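4.3 Clearing and sorting the mixed-items table

This section applies to staff and members who return sporting goods, tools and small items to the Custton equipment store. It should be read together with section 4.2 (Receiving returns) and replaces the sheet issued on 2018-06-09.

Before you begin

Check that the tabletop has been wiped and that the shelf labels are in place. Allow 40 minutes for a full table. Items weighing more than 30 kg must not be placed on the table at any time and should be taken directly to the floor bay.

Procedure

1. Spread the returned items out so that each one can be reached without moving another. Flat items of the same type may be stacked.

2. Remove long items first. Tubes, poles and bats roll easily and can sweep smaller pieces on to the floor. Support a long tube at both ends while it is being lifted.

3. Take skateboard decks next. Stack them with the printed side uppermost, so that the lettering can be read against the stock list. No more than four decks should be placed in one stack.

4. Separate the tools from the sporting goods. Tools go in the Helmy drawer unit, with handles facing the front.

5. Place the remaining small items in the shallow tray. Anything that cannot be identified is to be entered in the returns book and left in the tray for Mr Samer Mansour.

6. Enter the stock number of each item. Numbers for sporting goods begin at 1488 and numbers for tools begin at 3000.

CAUTION: Do not lean long items against the table edge, even for a short time.

Note: Decks with cracked or split edges are not to be returned to the rack. Attach a repair tag and inform Ms Rania Benjelloun – the tag alone is not sufficient.
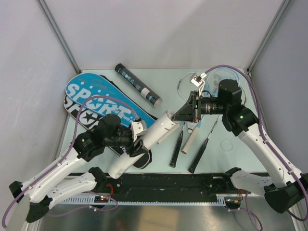

Figure 4-3. Mixed returns on the table, with the long white tube held and two decks stacked at the left.

After sorting

7. Wipe the tabletop with a damp cloth and dry it. Abrasive pads must not be used.

8. Sign the returns book. If the table could not be cleared in full, list what remains and where it has been left.

Questions about stock numbers should be addressed to Mr Hatem Zerouali at the store desk. For the storage of balls and nets, see section 4.4.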